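# About Branel Local History

Hi, I'm Leonie Frerichs, and I'm so glad you found us!
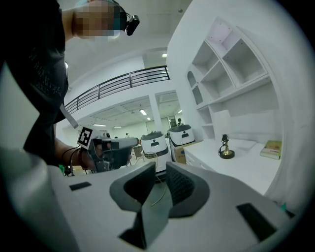

**WHO WE ARE**

Branel started at my kitchen table with a shoebox of letters. My great-aunt had kept everything her brother wrote while he was out walking picket lines at the old Adaseck woolen mill, and I got completely hooked (my family will tell you "obsessed"). I wanted to know who the other people in those letters were, and it bugged me that the mill strike got one paragraph in the county history and the mill owner got a chapter.

So I began writing up what I found, one person at a time, and putting it online. Sarita Kushwaha read a piece about her grandmother's boarding house, wrote to tell me I had the street wrong, and we've been working together ever since. She was right about the street, by the way.

**What we do**

We're a small company, and we research and publish the stories of people who organized, marched, taught and argued in our corner of the state. Our archive has 846 stories in it now, some of them a page long and some that got away from us a bit. We also write walking tours, run classes for schools, and take on family research when there's room on the calendar.

School visits are my favorite part of the job. We bring copies of real petitions and newspaper clippings, and the kids have to work out who's telling the truth. They're ruthless! We work with 22 schools at the moment and open up new bookings every March.

**The people**

- **Leonie Frerichs** – founder, writer, keeper of the shoebox
- **Sarita Kushwaha** – research and fact-checking
- **Lefteris Moschos** – oral history interviews and sound
- **Diệp Quách** – school programs and the walking tours

Kerstin Engelhardt edits our newsletter, Verutum, which goes out to 4000 readers. Write to her if you'd like to be on the list, or if you've spotted a typo.

**Come say hello**

Our office is on the second floor of the Wouters Building, up the stairs past the print shop. Afternoons are best, any time after 2. Bring your old photos and letters along if you have them. We'll scan them while you wait and hand them straight back.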